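List: Printmaking and Sculpture Studios
Date: May 2005
Subject: Re: [studios] Edition numbering and the Sudthorpe catalogue

Earlier in this thread it was written:

> I have been asked to supply the text for the prints section of the
> Sudthorpe catalogue and I am stuck on the edition sizes. The Fragkou
> lithographs are listed in the 1978 handlist as an edition of 100, but
> two of the sheets in the store are marked out of 80 and one has no
> number at all. Has anyone handled others from the set? I would also
> like to know whether people give artist's proofs in the main entry or
> in a note. The gallery wants the copy by the end of the month and will
> not move on that.

I can help with part of this. We had a group of the Fragkou lithographs through the workshop in November for remounting, 13 sheets in all, and I kept notes on each one before it went back.

Every numbered sheet in our group was out of 100. They were signed in pencil at the lower right and numbered at the lower left, and the hand was the same throughout. Three were proofs, marked A/P with no figure after it. I did not see any marked out of 80. If yours are on a different paper I would suspect a second printing, and the place to look is the blindstamp. Ours all had the Verkville stamp in the bottom margin, quite faint on some of them. Hold the sheet under a low side light and it comes up.

The Verkville workshop did print for more than one publisher in those years and the records are patchy. The handlist was put together from invoices, so I would trust the sheets over the handlist where they disagree. In the entry I would put "edition of 100 (handlist); this impression numbered out of 80" and leave it there until somebody finds the printer's book.

On proofs, we put them in the main entry, straight after the edition size. The Sudthorpe people may have a house style, so ask before you do the whole section. The last catalogue put them in a note at the back and readers missed them.

The unnumbered sheet needs more care. Check the margins have not been trimmed. Two of ours had been cut down to fit old frames and had lost part of the stamp, and one more cut would have taken the number as well. Measure the sheet as well as the image and give both, height first.

You also asked off list about adhesive. The old hinges on ours were a brown gummed tape and came away with a damp blotter, slowly. We rehinged with Japanese paper and wheat starch paste. I would not use Tillex on anything of this kind. It is fine for backing boards but it yellows, and I have seen it go through a thin sheet.

One more point on the catalogue. If the print run is still 800 copies, as it was when I last heard, there will be no reprint, so please get the dimensions checked by a second person. We had to put an errata slip in the last one and it fell out of most of them.

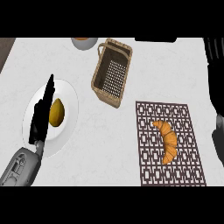
Marble tabletop and two robot arms, computer render

I can send a typed copy of the notes if you give me a postal address. They run to four pages. The sheets themselves are back with the owner, who is willing to have them looked at by appointment, but not before the summer.

Does anyone else on the list have Verkville prints with the stamp on the back of the sheet? I have heard of this but have not seen one.

--
To leave the list, send a blank message with "unsubscribe" in the subject line.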